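Ákos Kovács wants to talk about the curtains first. I had driven out to Brevness with two pages of questions about his puppet theater, how he started it, how he keeps the lights on, and before I got my coat off he had me by the elbow and was asking what I thought of the velvet. (I liked the velvet. It's gorgeous, and it came from a movie house in Useck that closed in 2000.)

"People think they come to look at puppets," he told me. "They come to look at a curtain and wait. The waiting is the best part of the evening, and I get to do it with them, on the other side."

He is the sort of person who interrupts himself constantly, so if this piece jumps around, blame him! He started Farkas, the theater, when he was 39, after years of painting sets for other people. It seats 43 if everybody likes each other. The first show was a story about a goat who inherits a boat, and he still does it every February, because the kids who saw it are now bringing kids of their own and they get upset if he changes a line.

I asked him how you begin a new show. Do you write it first? Build the puppets?

"I make the floor," he said, and laughed at my face. "I put down a cloth and I look at it for a week. Is it a field? Is it the sea? My wife walks past and says it is a cloth."

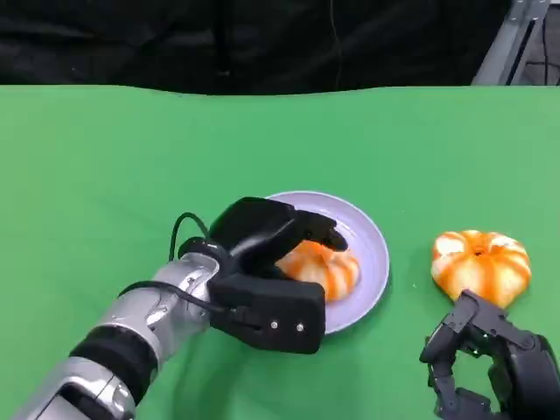 Color is where he gets stubborn. He won't use blue for water, because he says the whole audience has already seen blue water and stops paying attention, and he has gone through a lot of fabric trying to prove it. I've been thinking about that ever since. Put a flat green surface against black folds of cloth and I'm ready to believe in a meadow at night, or a pond, or the bottom of one, and I'd happily sit there until somebody came out and told me which. He once did a whole storm at sea in mustard yellow and got a letter of complaint from a retired sailor, which he keeps in a drawer and reads aloud to visitors. He read it to me twice.

The voices are mostly Man-lok Hsiao, his partner in the theater for 10 years now, who came in halfway through our talk with a bag of plums and sat on the stairs eating them. She does the goat. She also does the goat's lawyer, a moon, and a very tired waitress, and she switched between all four for me without putting down her plum.

"Ákos thinks the voice comes from the mouth of the puppet," she said. "It comes from the hands. If the hands are wrong I can be Pavarotti and you won't hear me."

So I asked her what wrong hands look like.

"Busy," she said right away. "Beginners wave. They wave hello, they wave goodbye, they wave when they are sad. Hold it out over the table and let it stay there. Then move one finger and the back row will lean in."
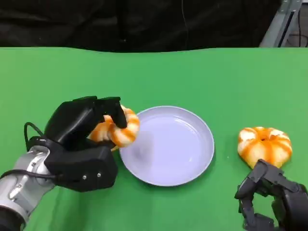 Reaching toward the middle, fingers first.

They argue about this in front of me, very happily. Ákos likes big gestures and Man-lok wants everything smaller. Their last show, Kodumel, had one scene with no talking at all, an old woman looking for her glasses, and they fought over it right up to opening night. He wanted her to find them. She didn't. Man-lok won that one and says it was the only time, and Ákos says it was the ninth. 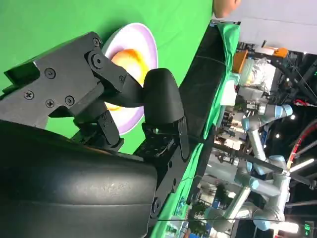 The workshop is in the back, down three steps that I missed in the dark. Ákos builds every joint himself and he can talk about an elbow for longer than most people can talk about their children. He likes wooden pegs, Man-lok would take a good screw any day, and I have to say I'm with her. There's something very satisfying about black plates and linkages with the screw heads left out in the open, right there at the pivot where the thing bends, and you can follow how one piece meets the next. Ákos winced when I said so. "A peg forgives you," he said. "A screw has opinions."

We finished with tea and the last of the plums, and I finally got to my question about money. He waved it off. They sell tickets, they teach a class for grown-ups, he still paints a set now and then for somebody with a bigger stage. Next up is a story about two sisters and a bakery, and all he would tell me is that the floor is down and he's been looking at it.

"And?" I said.

"She says it is a cloth," he said.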